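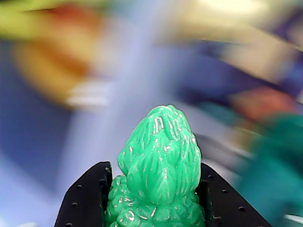
Skarnik arm kit, trial notes, January

Started 9.40, coffee first, then straight in. For anyone who missed the chat: we've got the Skarnik kit on loan until the end of the month, and then we either pay the 592 for it or post it back. Grigore wants a yes or no with reasons. I've now had a proper few days with it so I'm putting everything down while I still remember what annoyed me.

Build first. The instructions are fine up to the elbow and then go a bit mad. Step 15 has you fit the wrist servo before its cable is routed, so you fit it, swear, take it off, route the cable, fit it again. I've pencilled a note in the margin for whoever does the next one. The bag of screws had five left over at the end, which I'm choosing to believe are spares (the parts list doesn't say). Grigore Zamfir went round after me with the small hex key and found two that I'd missed at the shoulder, so please do check those if you move the arm. All the servos answered on first power-up, though, and I wasn't expecting that at this price!

The cabling I like less. The wires between servos are long enough to loop out at the joints, and I keep worrying about them catching on a door handle. I've asked Skarnik if they do a shorter set. No answer yet.

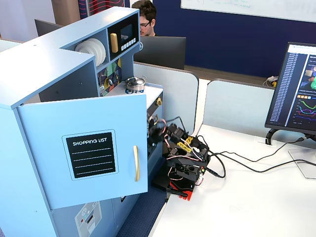 4 min read

Test bench is the play kitchen, same as we used for the Brondgate arm in the autumn, so the two can be compared fairly. I've got the arm on the desk right beside it, because that way it can get at the cabinets from the side and I can watch the traces on the monitor without standing up. Sitting height matters more than I thought. When the base was lower down, the shoulder spent its whole life near the end of its travel and the top shelf was hopeless.

Software is Durnine, which comes with the kit. It took me most of a morning to like it. The file list down the side gets very long very quickly and there's no way to group runs, so I've started putting the task at the front of every name (fridge_, hob_, door_) and could everyone else do the same please. Plots are good. Having all the joints in one chart means you can spot a servo working too hard before you hear it, and the elbow does labour a bit when the arm is stretched right out. Exporting is slow and it forgets your folder every single time. Grrr.

Teleop feels nice, I'll give them that. There's a small lag but it's steady, and after half an hour my hands stopped noticing. The Brondgate was quicker and much twitchier, and I'd take this one for a long session any day.

Now the gripper, where most of my moaning is. It's two flat plates with holes all over them, and the idea is that you bolt on whatever pads you fancy. Good idea! But the kit ships with no pads at all, so out of the box you're gripping with the bare edges.
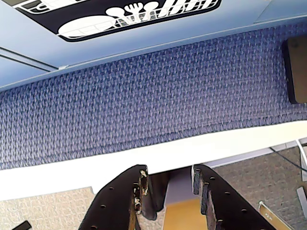 Gripper fingers, inner edges. Look at the left one especially, where the paler stuff is coming through.

Counter says 935 closes on this pair, so I wouldn't expect them to see out the year without something over the edges. I had a go with some Uzor silicone strip cut down to size, and it grips lovely but peels off the tip if you pinch at an angle. Next try is strip plus a bolt through the top hole. If that holds I'll draw up a little clamp and we can print a batch.

Bare fingers on play food, for the record: knobbly things are easy, smooth things aren't. The pineapple is the best behaved of the lot, as the plates find a ridge and stay put. The banana wants to roll and the mango wants to shoot out sideways. Pear is all right if you come at it low down.

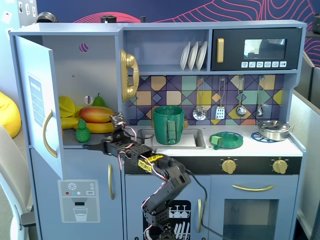
Reaching into the fridge is where I'd spend more time. With the door open there's enough room for the gripper, but the wrist has to come in nearly flat, and if you've started with the elbow too high you run out of angle halfway and have to back out and begin again. I've saved a start pose called fridge_low in Durnine. Use that one. Leave fridge_mid alone, it's rubbish and I only keep it because two older runs depend on it.

Doors: the curved handles are good, the plates hook behind them nicely. Haven't tried the hob knobs yet. I suspect they'll need the pads.

Where I've got to, for Grigore: I'd buy it, as long as Skarnik will sell us spare fingers separately and tell us what they cost. I've emailed them about that and about the shorter cables. Build quality is decent, teleop is comfy, software is livable with. I wouldn't buy a second one until we've seen how the elbow copes with a few more weeks of the top shelf.

To do:
bolt-through pad test, both fingers
hob knobs, with and without pads
recheck shoulder screws
chase Skarnik if there's nothing in the inbox by lunch
rename my own old files, yes I know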